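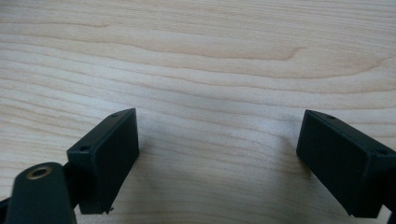

Tables, mostly: the spring gallery

Every seller of wooden tables will tell you that no two are alike. I have been hearing it since February, in showrooms and on the phone, and I started keeping this page partly to see if it holds up. My feeling so far is that plenty of them are alike, and that the line mostly gets used when the top delivered to your house doesn't look much like the sample you were shown.

I went out looking for a work table. Light wood, plain, big enough to spread things out on. The first one I liked was 799 dollars at Lozano, and the first one I was told I ought to like was 2,000 at a place in Derngate that also sells candles. I asked both shops what the extra money bought. Lozano said they couldn't speak for anybody else. The other place said "presence."

On color: pale tops are sold under a lot of names. I have a list of 17 from catalogs and tags, and I would not bet on being able to match any of them to a board. "Natural" turned up on tops ranging from nearly white to the shade of weak tea. If you care about the color, ask for an offcut and carry it home. Look at it in the morning and again with the lamps on. I've had a sample go pink on me by dinner time.

On grain: the pointed, arched figure, where the lines bend back on themselves, is usually called cathedral. It's typical of plain-sawn wood. I have seen it described as a premium feature and, two aisles over, as "rustic character" on a marked-down top. Same figure both times, as far as I could tell. I happen to like it, at least when the lines around it stay fine and it doesn't shout, but I wouldn't pay extra for it and I'd be suspicious of anyone who asked me to.

On finish: Kanum oil was recommended to me by three separate people, two of whom sell it. The can says to put on 4 coats. The man at the counter said two would do. I put it on a scrap and stopped after two, and the scrap is fine, though it's a scrap and nobody has put a coffee cup on it. Ziltard makes a wax that smells better and costs more – I can't report any other difference yet.

On "seats eight": measure it. Then picture eight people you know, with elbows.

On delivery: the quote I was given covered bringing the table to the curb. Bringing it through the door was a separate line, and carrying away the cardboard was another. Get the whole figure in writing before you fall for anything.

More to come when I've been back to Derngate. If you own a pale top that has had several years of real use, I'd like to hear how it has worn, especially from people who aren't trying to sell theirs.

Page last changed 7th May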